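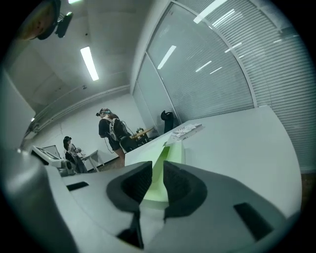
What does a hand-held gripper record that a video of a bare hand does not?

It records a grasp in a form the arm can repeat. The camera is fixed to the same style of finger that the arm will later use, so the distance between the fingers and the object looks the same during collection and during playback. A bare hand would have to be translated into gripper motion first, and that translation introduces errors of its own.

Project Report: Gathering Demonstrations for a Paper-Handling Policy
Prepared by Intan Sumampouw and Farah Ngau
Submitted 6 September 2026

1. Purpose

The project set out to assemble a body of demonstrations from which a learning system could acquire simple desk tasks. The tasks selected were picking up a single sheet, squaring a small pile of papers and moving a pile from one side of a table to the other. Paper was chosen as the working material at the suggestion of our supervisor, who had found that earlier student projects relied heavily on rigid blocks and cups. It bends, it slides, and two sheets will readily travel together when only one is wanted.

The report covers collection and review. Training of the policy is the responsibility of the group that follows ours and will begin in October.

2. Equipment and software

Demonstrations were collected with the Fasmont hand-held gripper, fitted with foam finger pads. Recordings were transferred at the end of each session to Culla, the department's storage system, and reviewed in Kallen, a labelling program written by a previous cohort. Both authors completed the laboratory safety module before handling the equipment.

3. Procedure

Each operator worked from a printed task card giving the starting arrangement and the intended finish. The operator began with the gripper clear of the table, paused, carried out the task at an even pace and returned to the starting height. Operators were asked to keep their free hand out of view during the grasp itself. Where a sheet was dropped, the operator continued and attempted to recover it, and the recording was marked accordingly.

The starting arrangement was changed between recordings. Piles were turned, shifted toward or away from the window, and made up of sheets with differing amounts of print. Blinds were opened or closed according to the task card so that the system would meet more than one kind of light.

4. Results

A total of 609 demonstrations were recorded over 32 sessions. Following review, 409 were accepted. The remainder were set aside under one of the following headings:

Camera tracking lost during the approach
Task card not followed
Free hand visible at the moment of grasp
Recording stopped before the return to starting height

Loss of tracking was the most common reason. It occurred most often when the operator brought the gripper down close to a plain tabletop, where the camera had very little texture to follow. Placing the task nearer the edge of the table reduced the problem, although it also narrowed the range of positions in the collection.

Recovered drops were retained. We had initially intended to exclude them, and the change was made after discussion with our supervisor in the second week. They are labelled separately in Kallen so that the next group may train with or without them.

5. Difficulties

Labelling took longer than collection. The two authors disagreed at first on when a grasp should be considered complete, one marking the closing of the fingers and the other the moment the sheet left the table. The second definition was adopted and the early sessions were relabelled. The Tsuchiya room was also unavailable on several afternoons owing to tutorials, and the schedule was revised twice.

6. Recommendations

The grasp definition should be written on the task card before any recording begins. Tracking should be checked after the first recording of each session and the table position adjusted at that point. A patterned mat might be tested under the papers, provided that some demonstrations continue to be gathered on the plain surface.

The accepted recordings, the task cards and the labelling notes are held in Culla under the project title. Access may be requested through either author.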